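Interior and Load Area Check, Unit 217
Bunport depot
Checked by: Nadiia Koval
Nov 28, 2020
Odometer since last check: 2,464 miles

The last sheet for this van has every box marked OK in the same pen, with no comments. I have my doubts that a working van goes that long without one rattle. I started over from the top and ignored the old marks.

1. Seat belts, front
Pass. Both latch and release. The passenger belt is slow to wind back. The Brastthorpe sheet calls this "normal wear," a phrase they use for most things. I would like it looked at before it stops winding back at all.

2. Seat mounts
Pass. No movement when rocked by hand.

3. Floor mat, driver side
Fail. The clip is missing and the mat slides toward the pedals. The previous sheet says the clip was replaced. If it was, it has gone somewhere else since. Mat removed until a new clip is fitted.

4. Warning triangle and first aid kit
Partial. Triangle present. Kit present, but the seal is broken and there is no list inside, so I can't say what should be in it. "Kit on board" is a weak thing to sign for.

5. Fire extinguisher
Pass, with a comment. Needle in the green, pin in place. The bracket strap is loose enough to pull open with one finger. I don't believe it would hold in a hard stop.

6. Plastic trim and molded pockets
See comment. I am not willing to write "all secure" on the strength of a glance from the door, which I suspect is how it was done before. Check each panel along its full edge. Press, then pull. Screw heads should sit flat and should not turn under a fingernail. Feel inside the molded recesses with a gloved hand, right down to the bottom, where blades and loose staples like to end up.

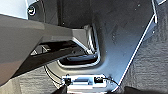

The Kamolrat fitting guide says that trim of this kind "requires no routine inspection." Maybe so in a van that carries nothing. Ours carries shelving and gets kicked. Leave this item on the sheet.

7. Edge strips and carpet
Run a hand along every strip where plastic meets carpet. A strip that lifts at one end is a fail, even if it pushes back down. I have seen too many that were pushed down for the check and were up again by lunch. No tape, please.

8. Load tie-downs
Fail, rear left. The ring turns in its seat. The other rings pass. Do not use the rear left ring, and do not strap two loads to its neighbor to make up for it.

9. Interior lights
Pass. Load area light flickers when the rear door is shut hard. I was told it has "always done that." That is not a repair.

10. Tire pressure
Gauge reads 40 on all four tires. I find four matching readings a little too neat and want them taken again with the other gauge, cold, before the van leaves.

Parts needed: mat clip, extinguisher strap, one tie-down ring. Cakamer order 1569 was supposed to cover the first two and is marked delivered. I could not find the box.

Result: not released. Items 3, 5 and 8 to be fixed and shown to me, and the kit in item 4 replaced with a sealed one.

N. Koval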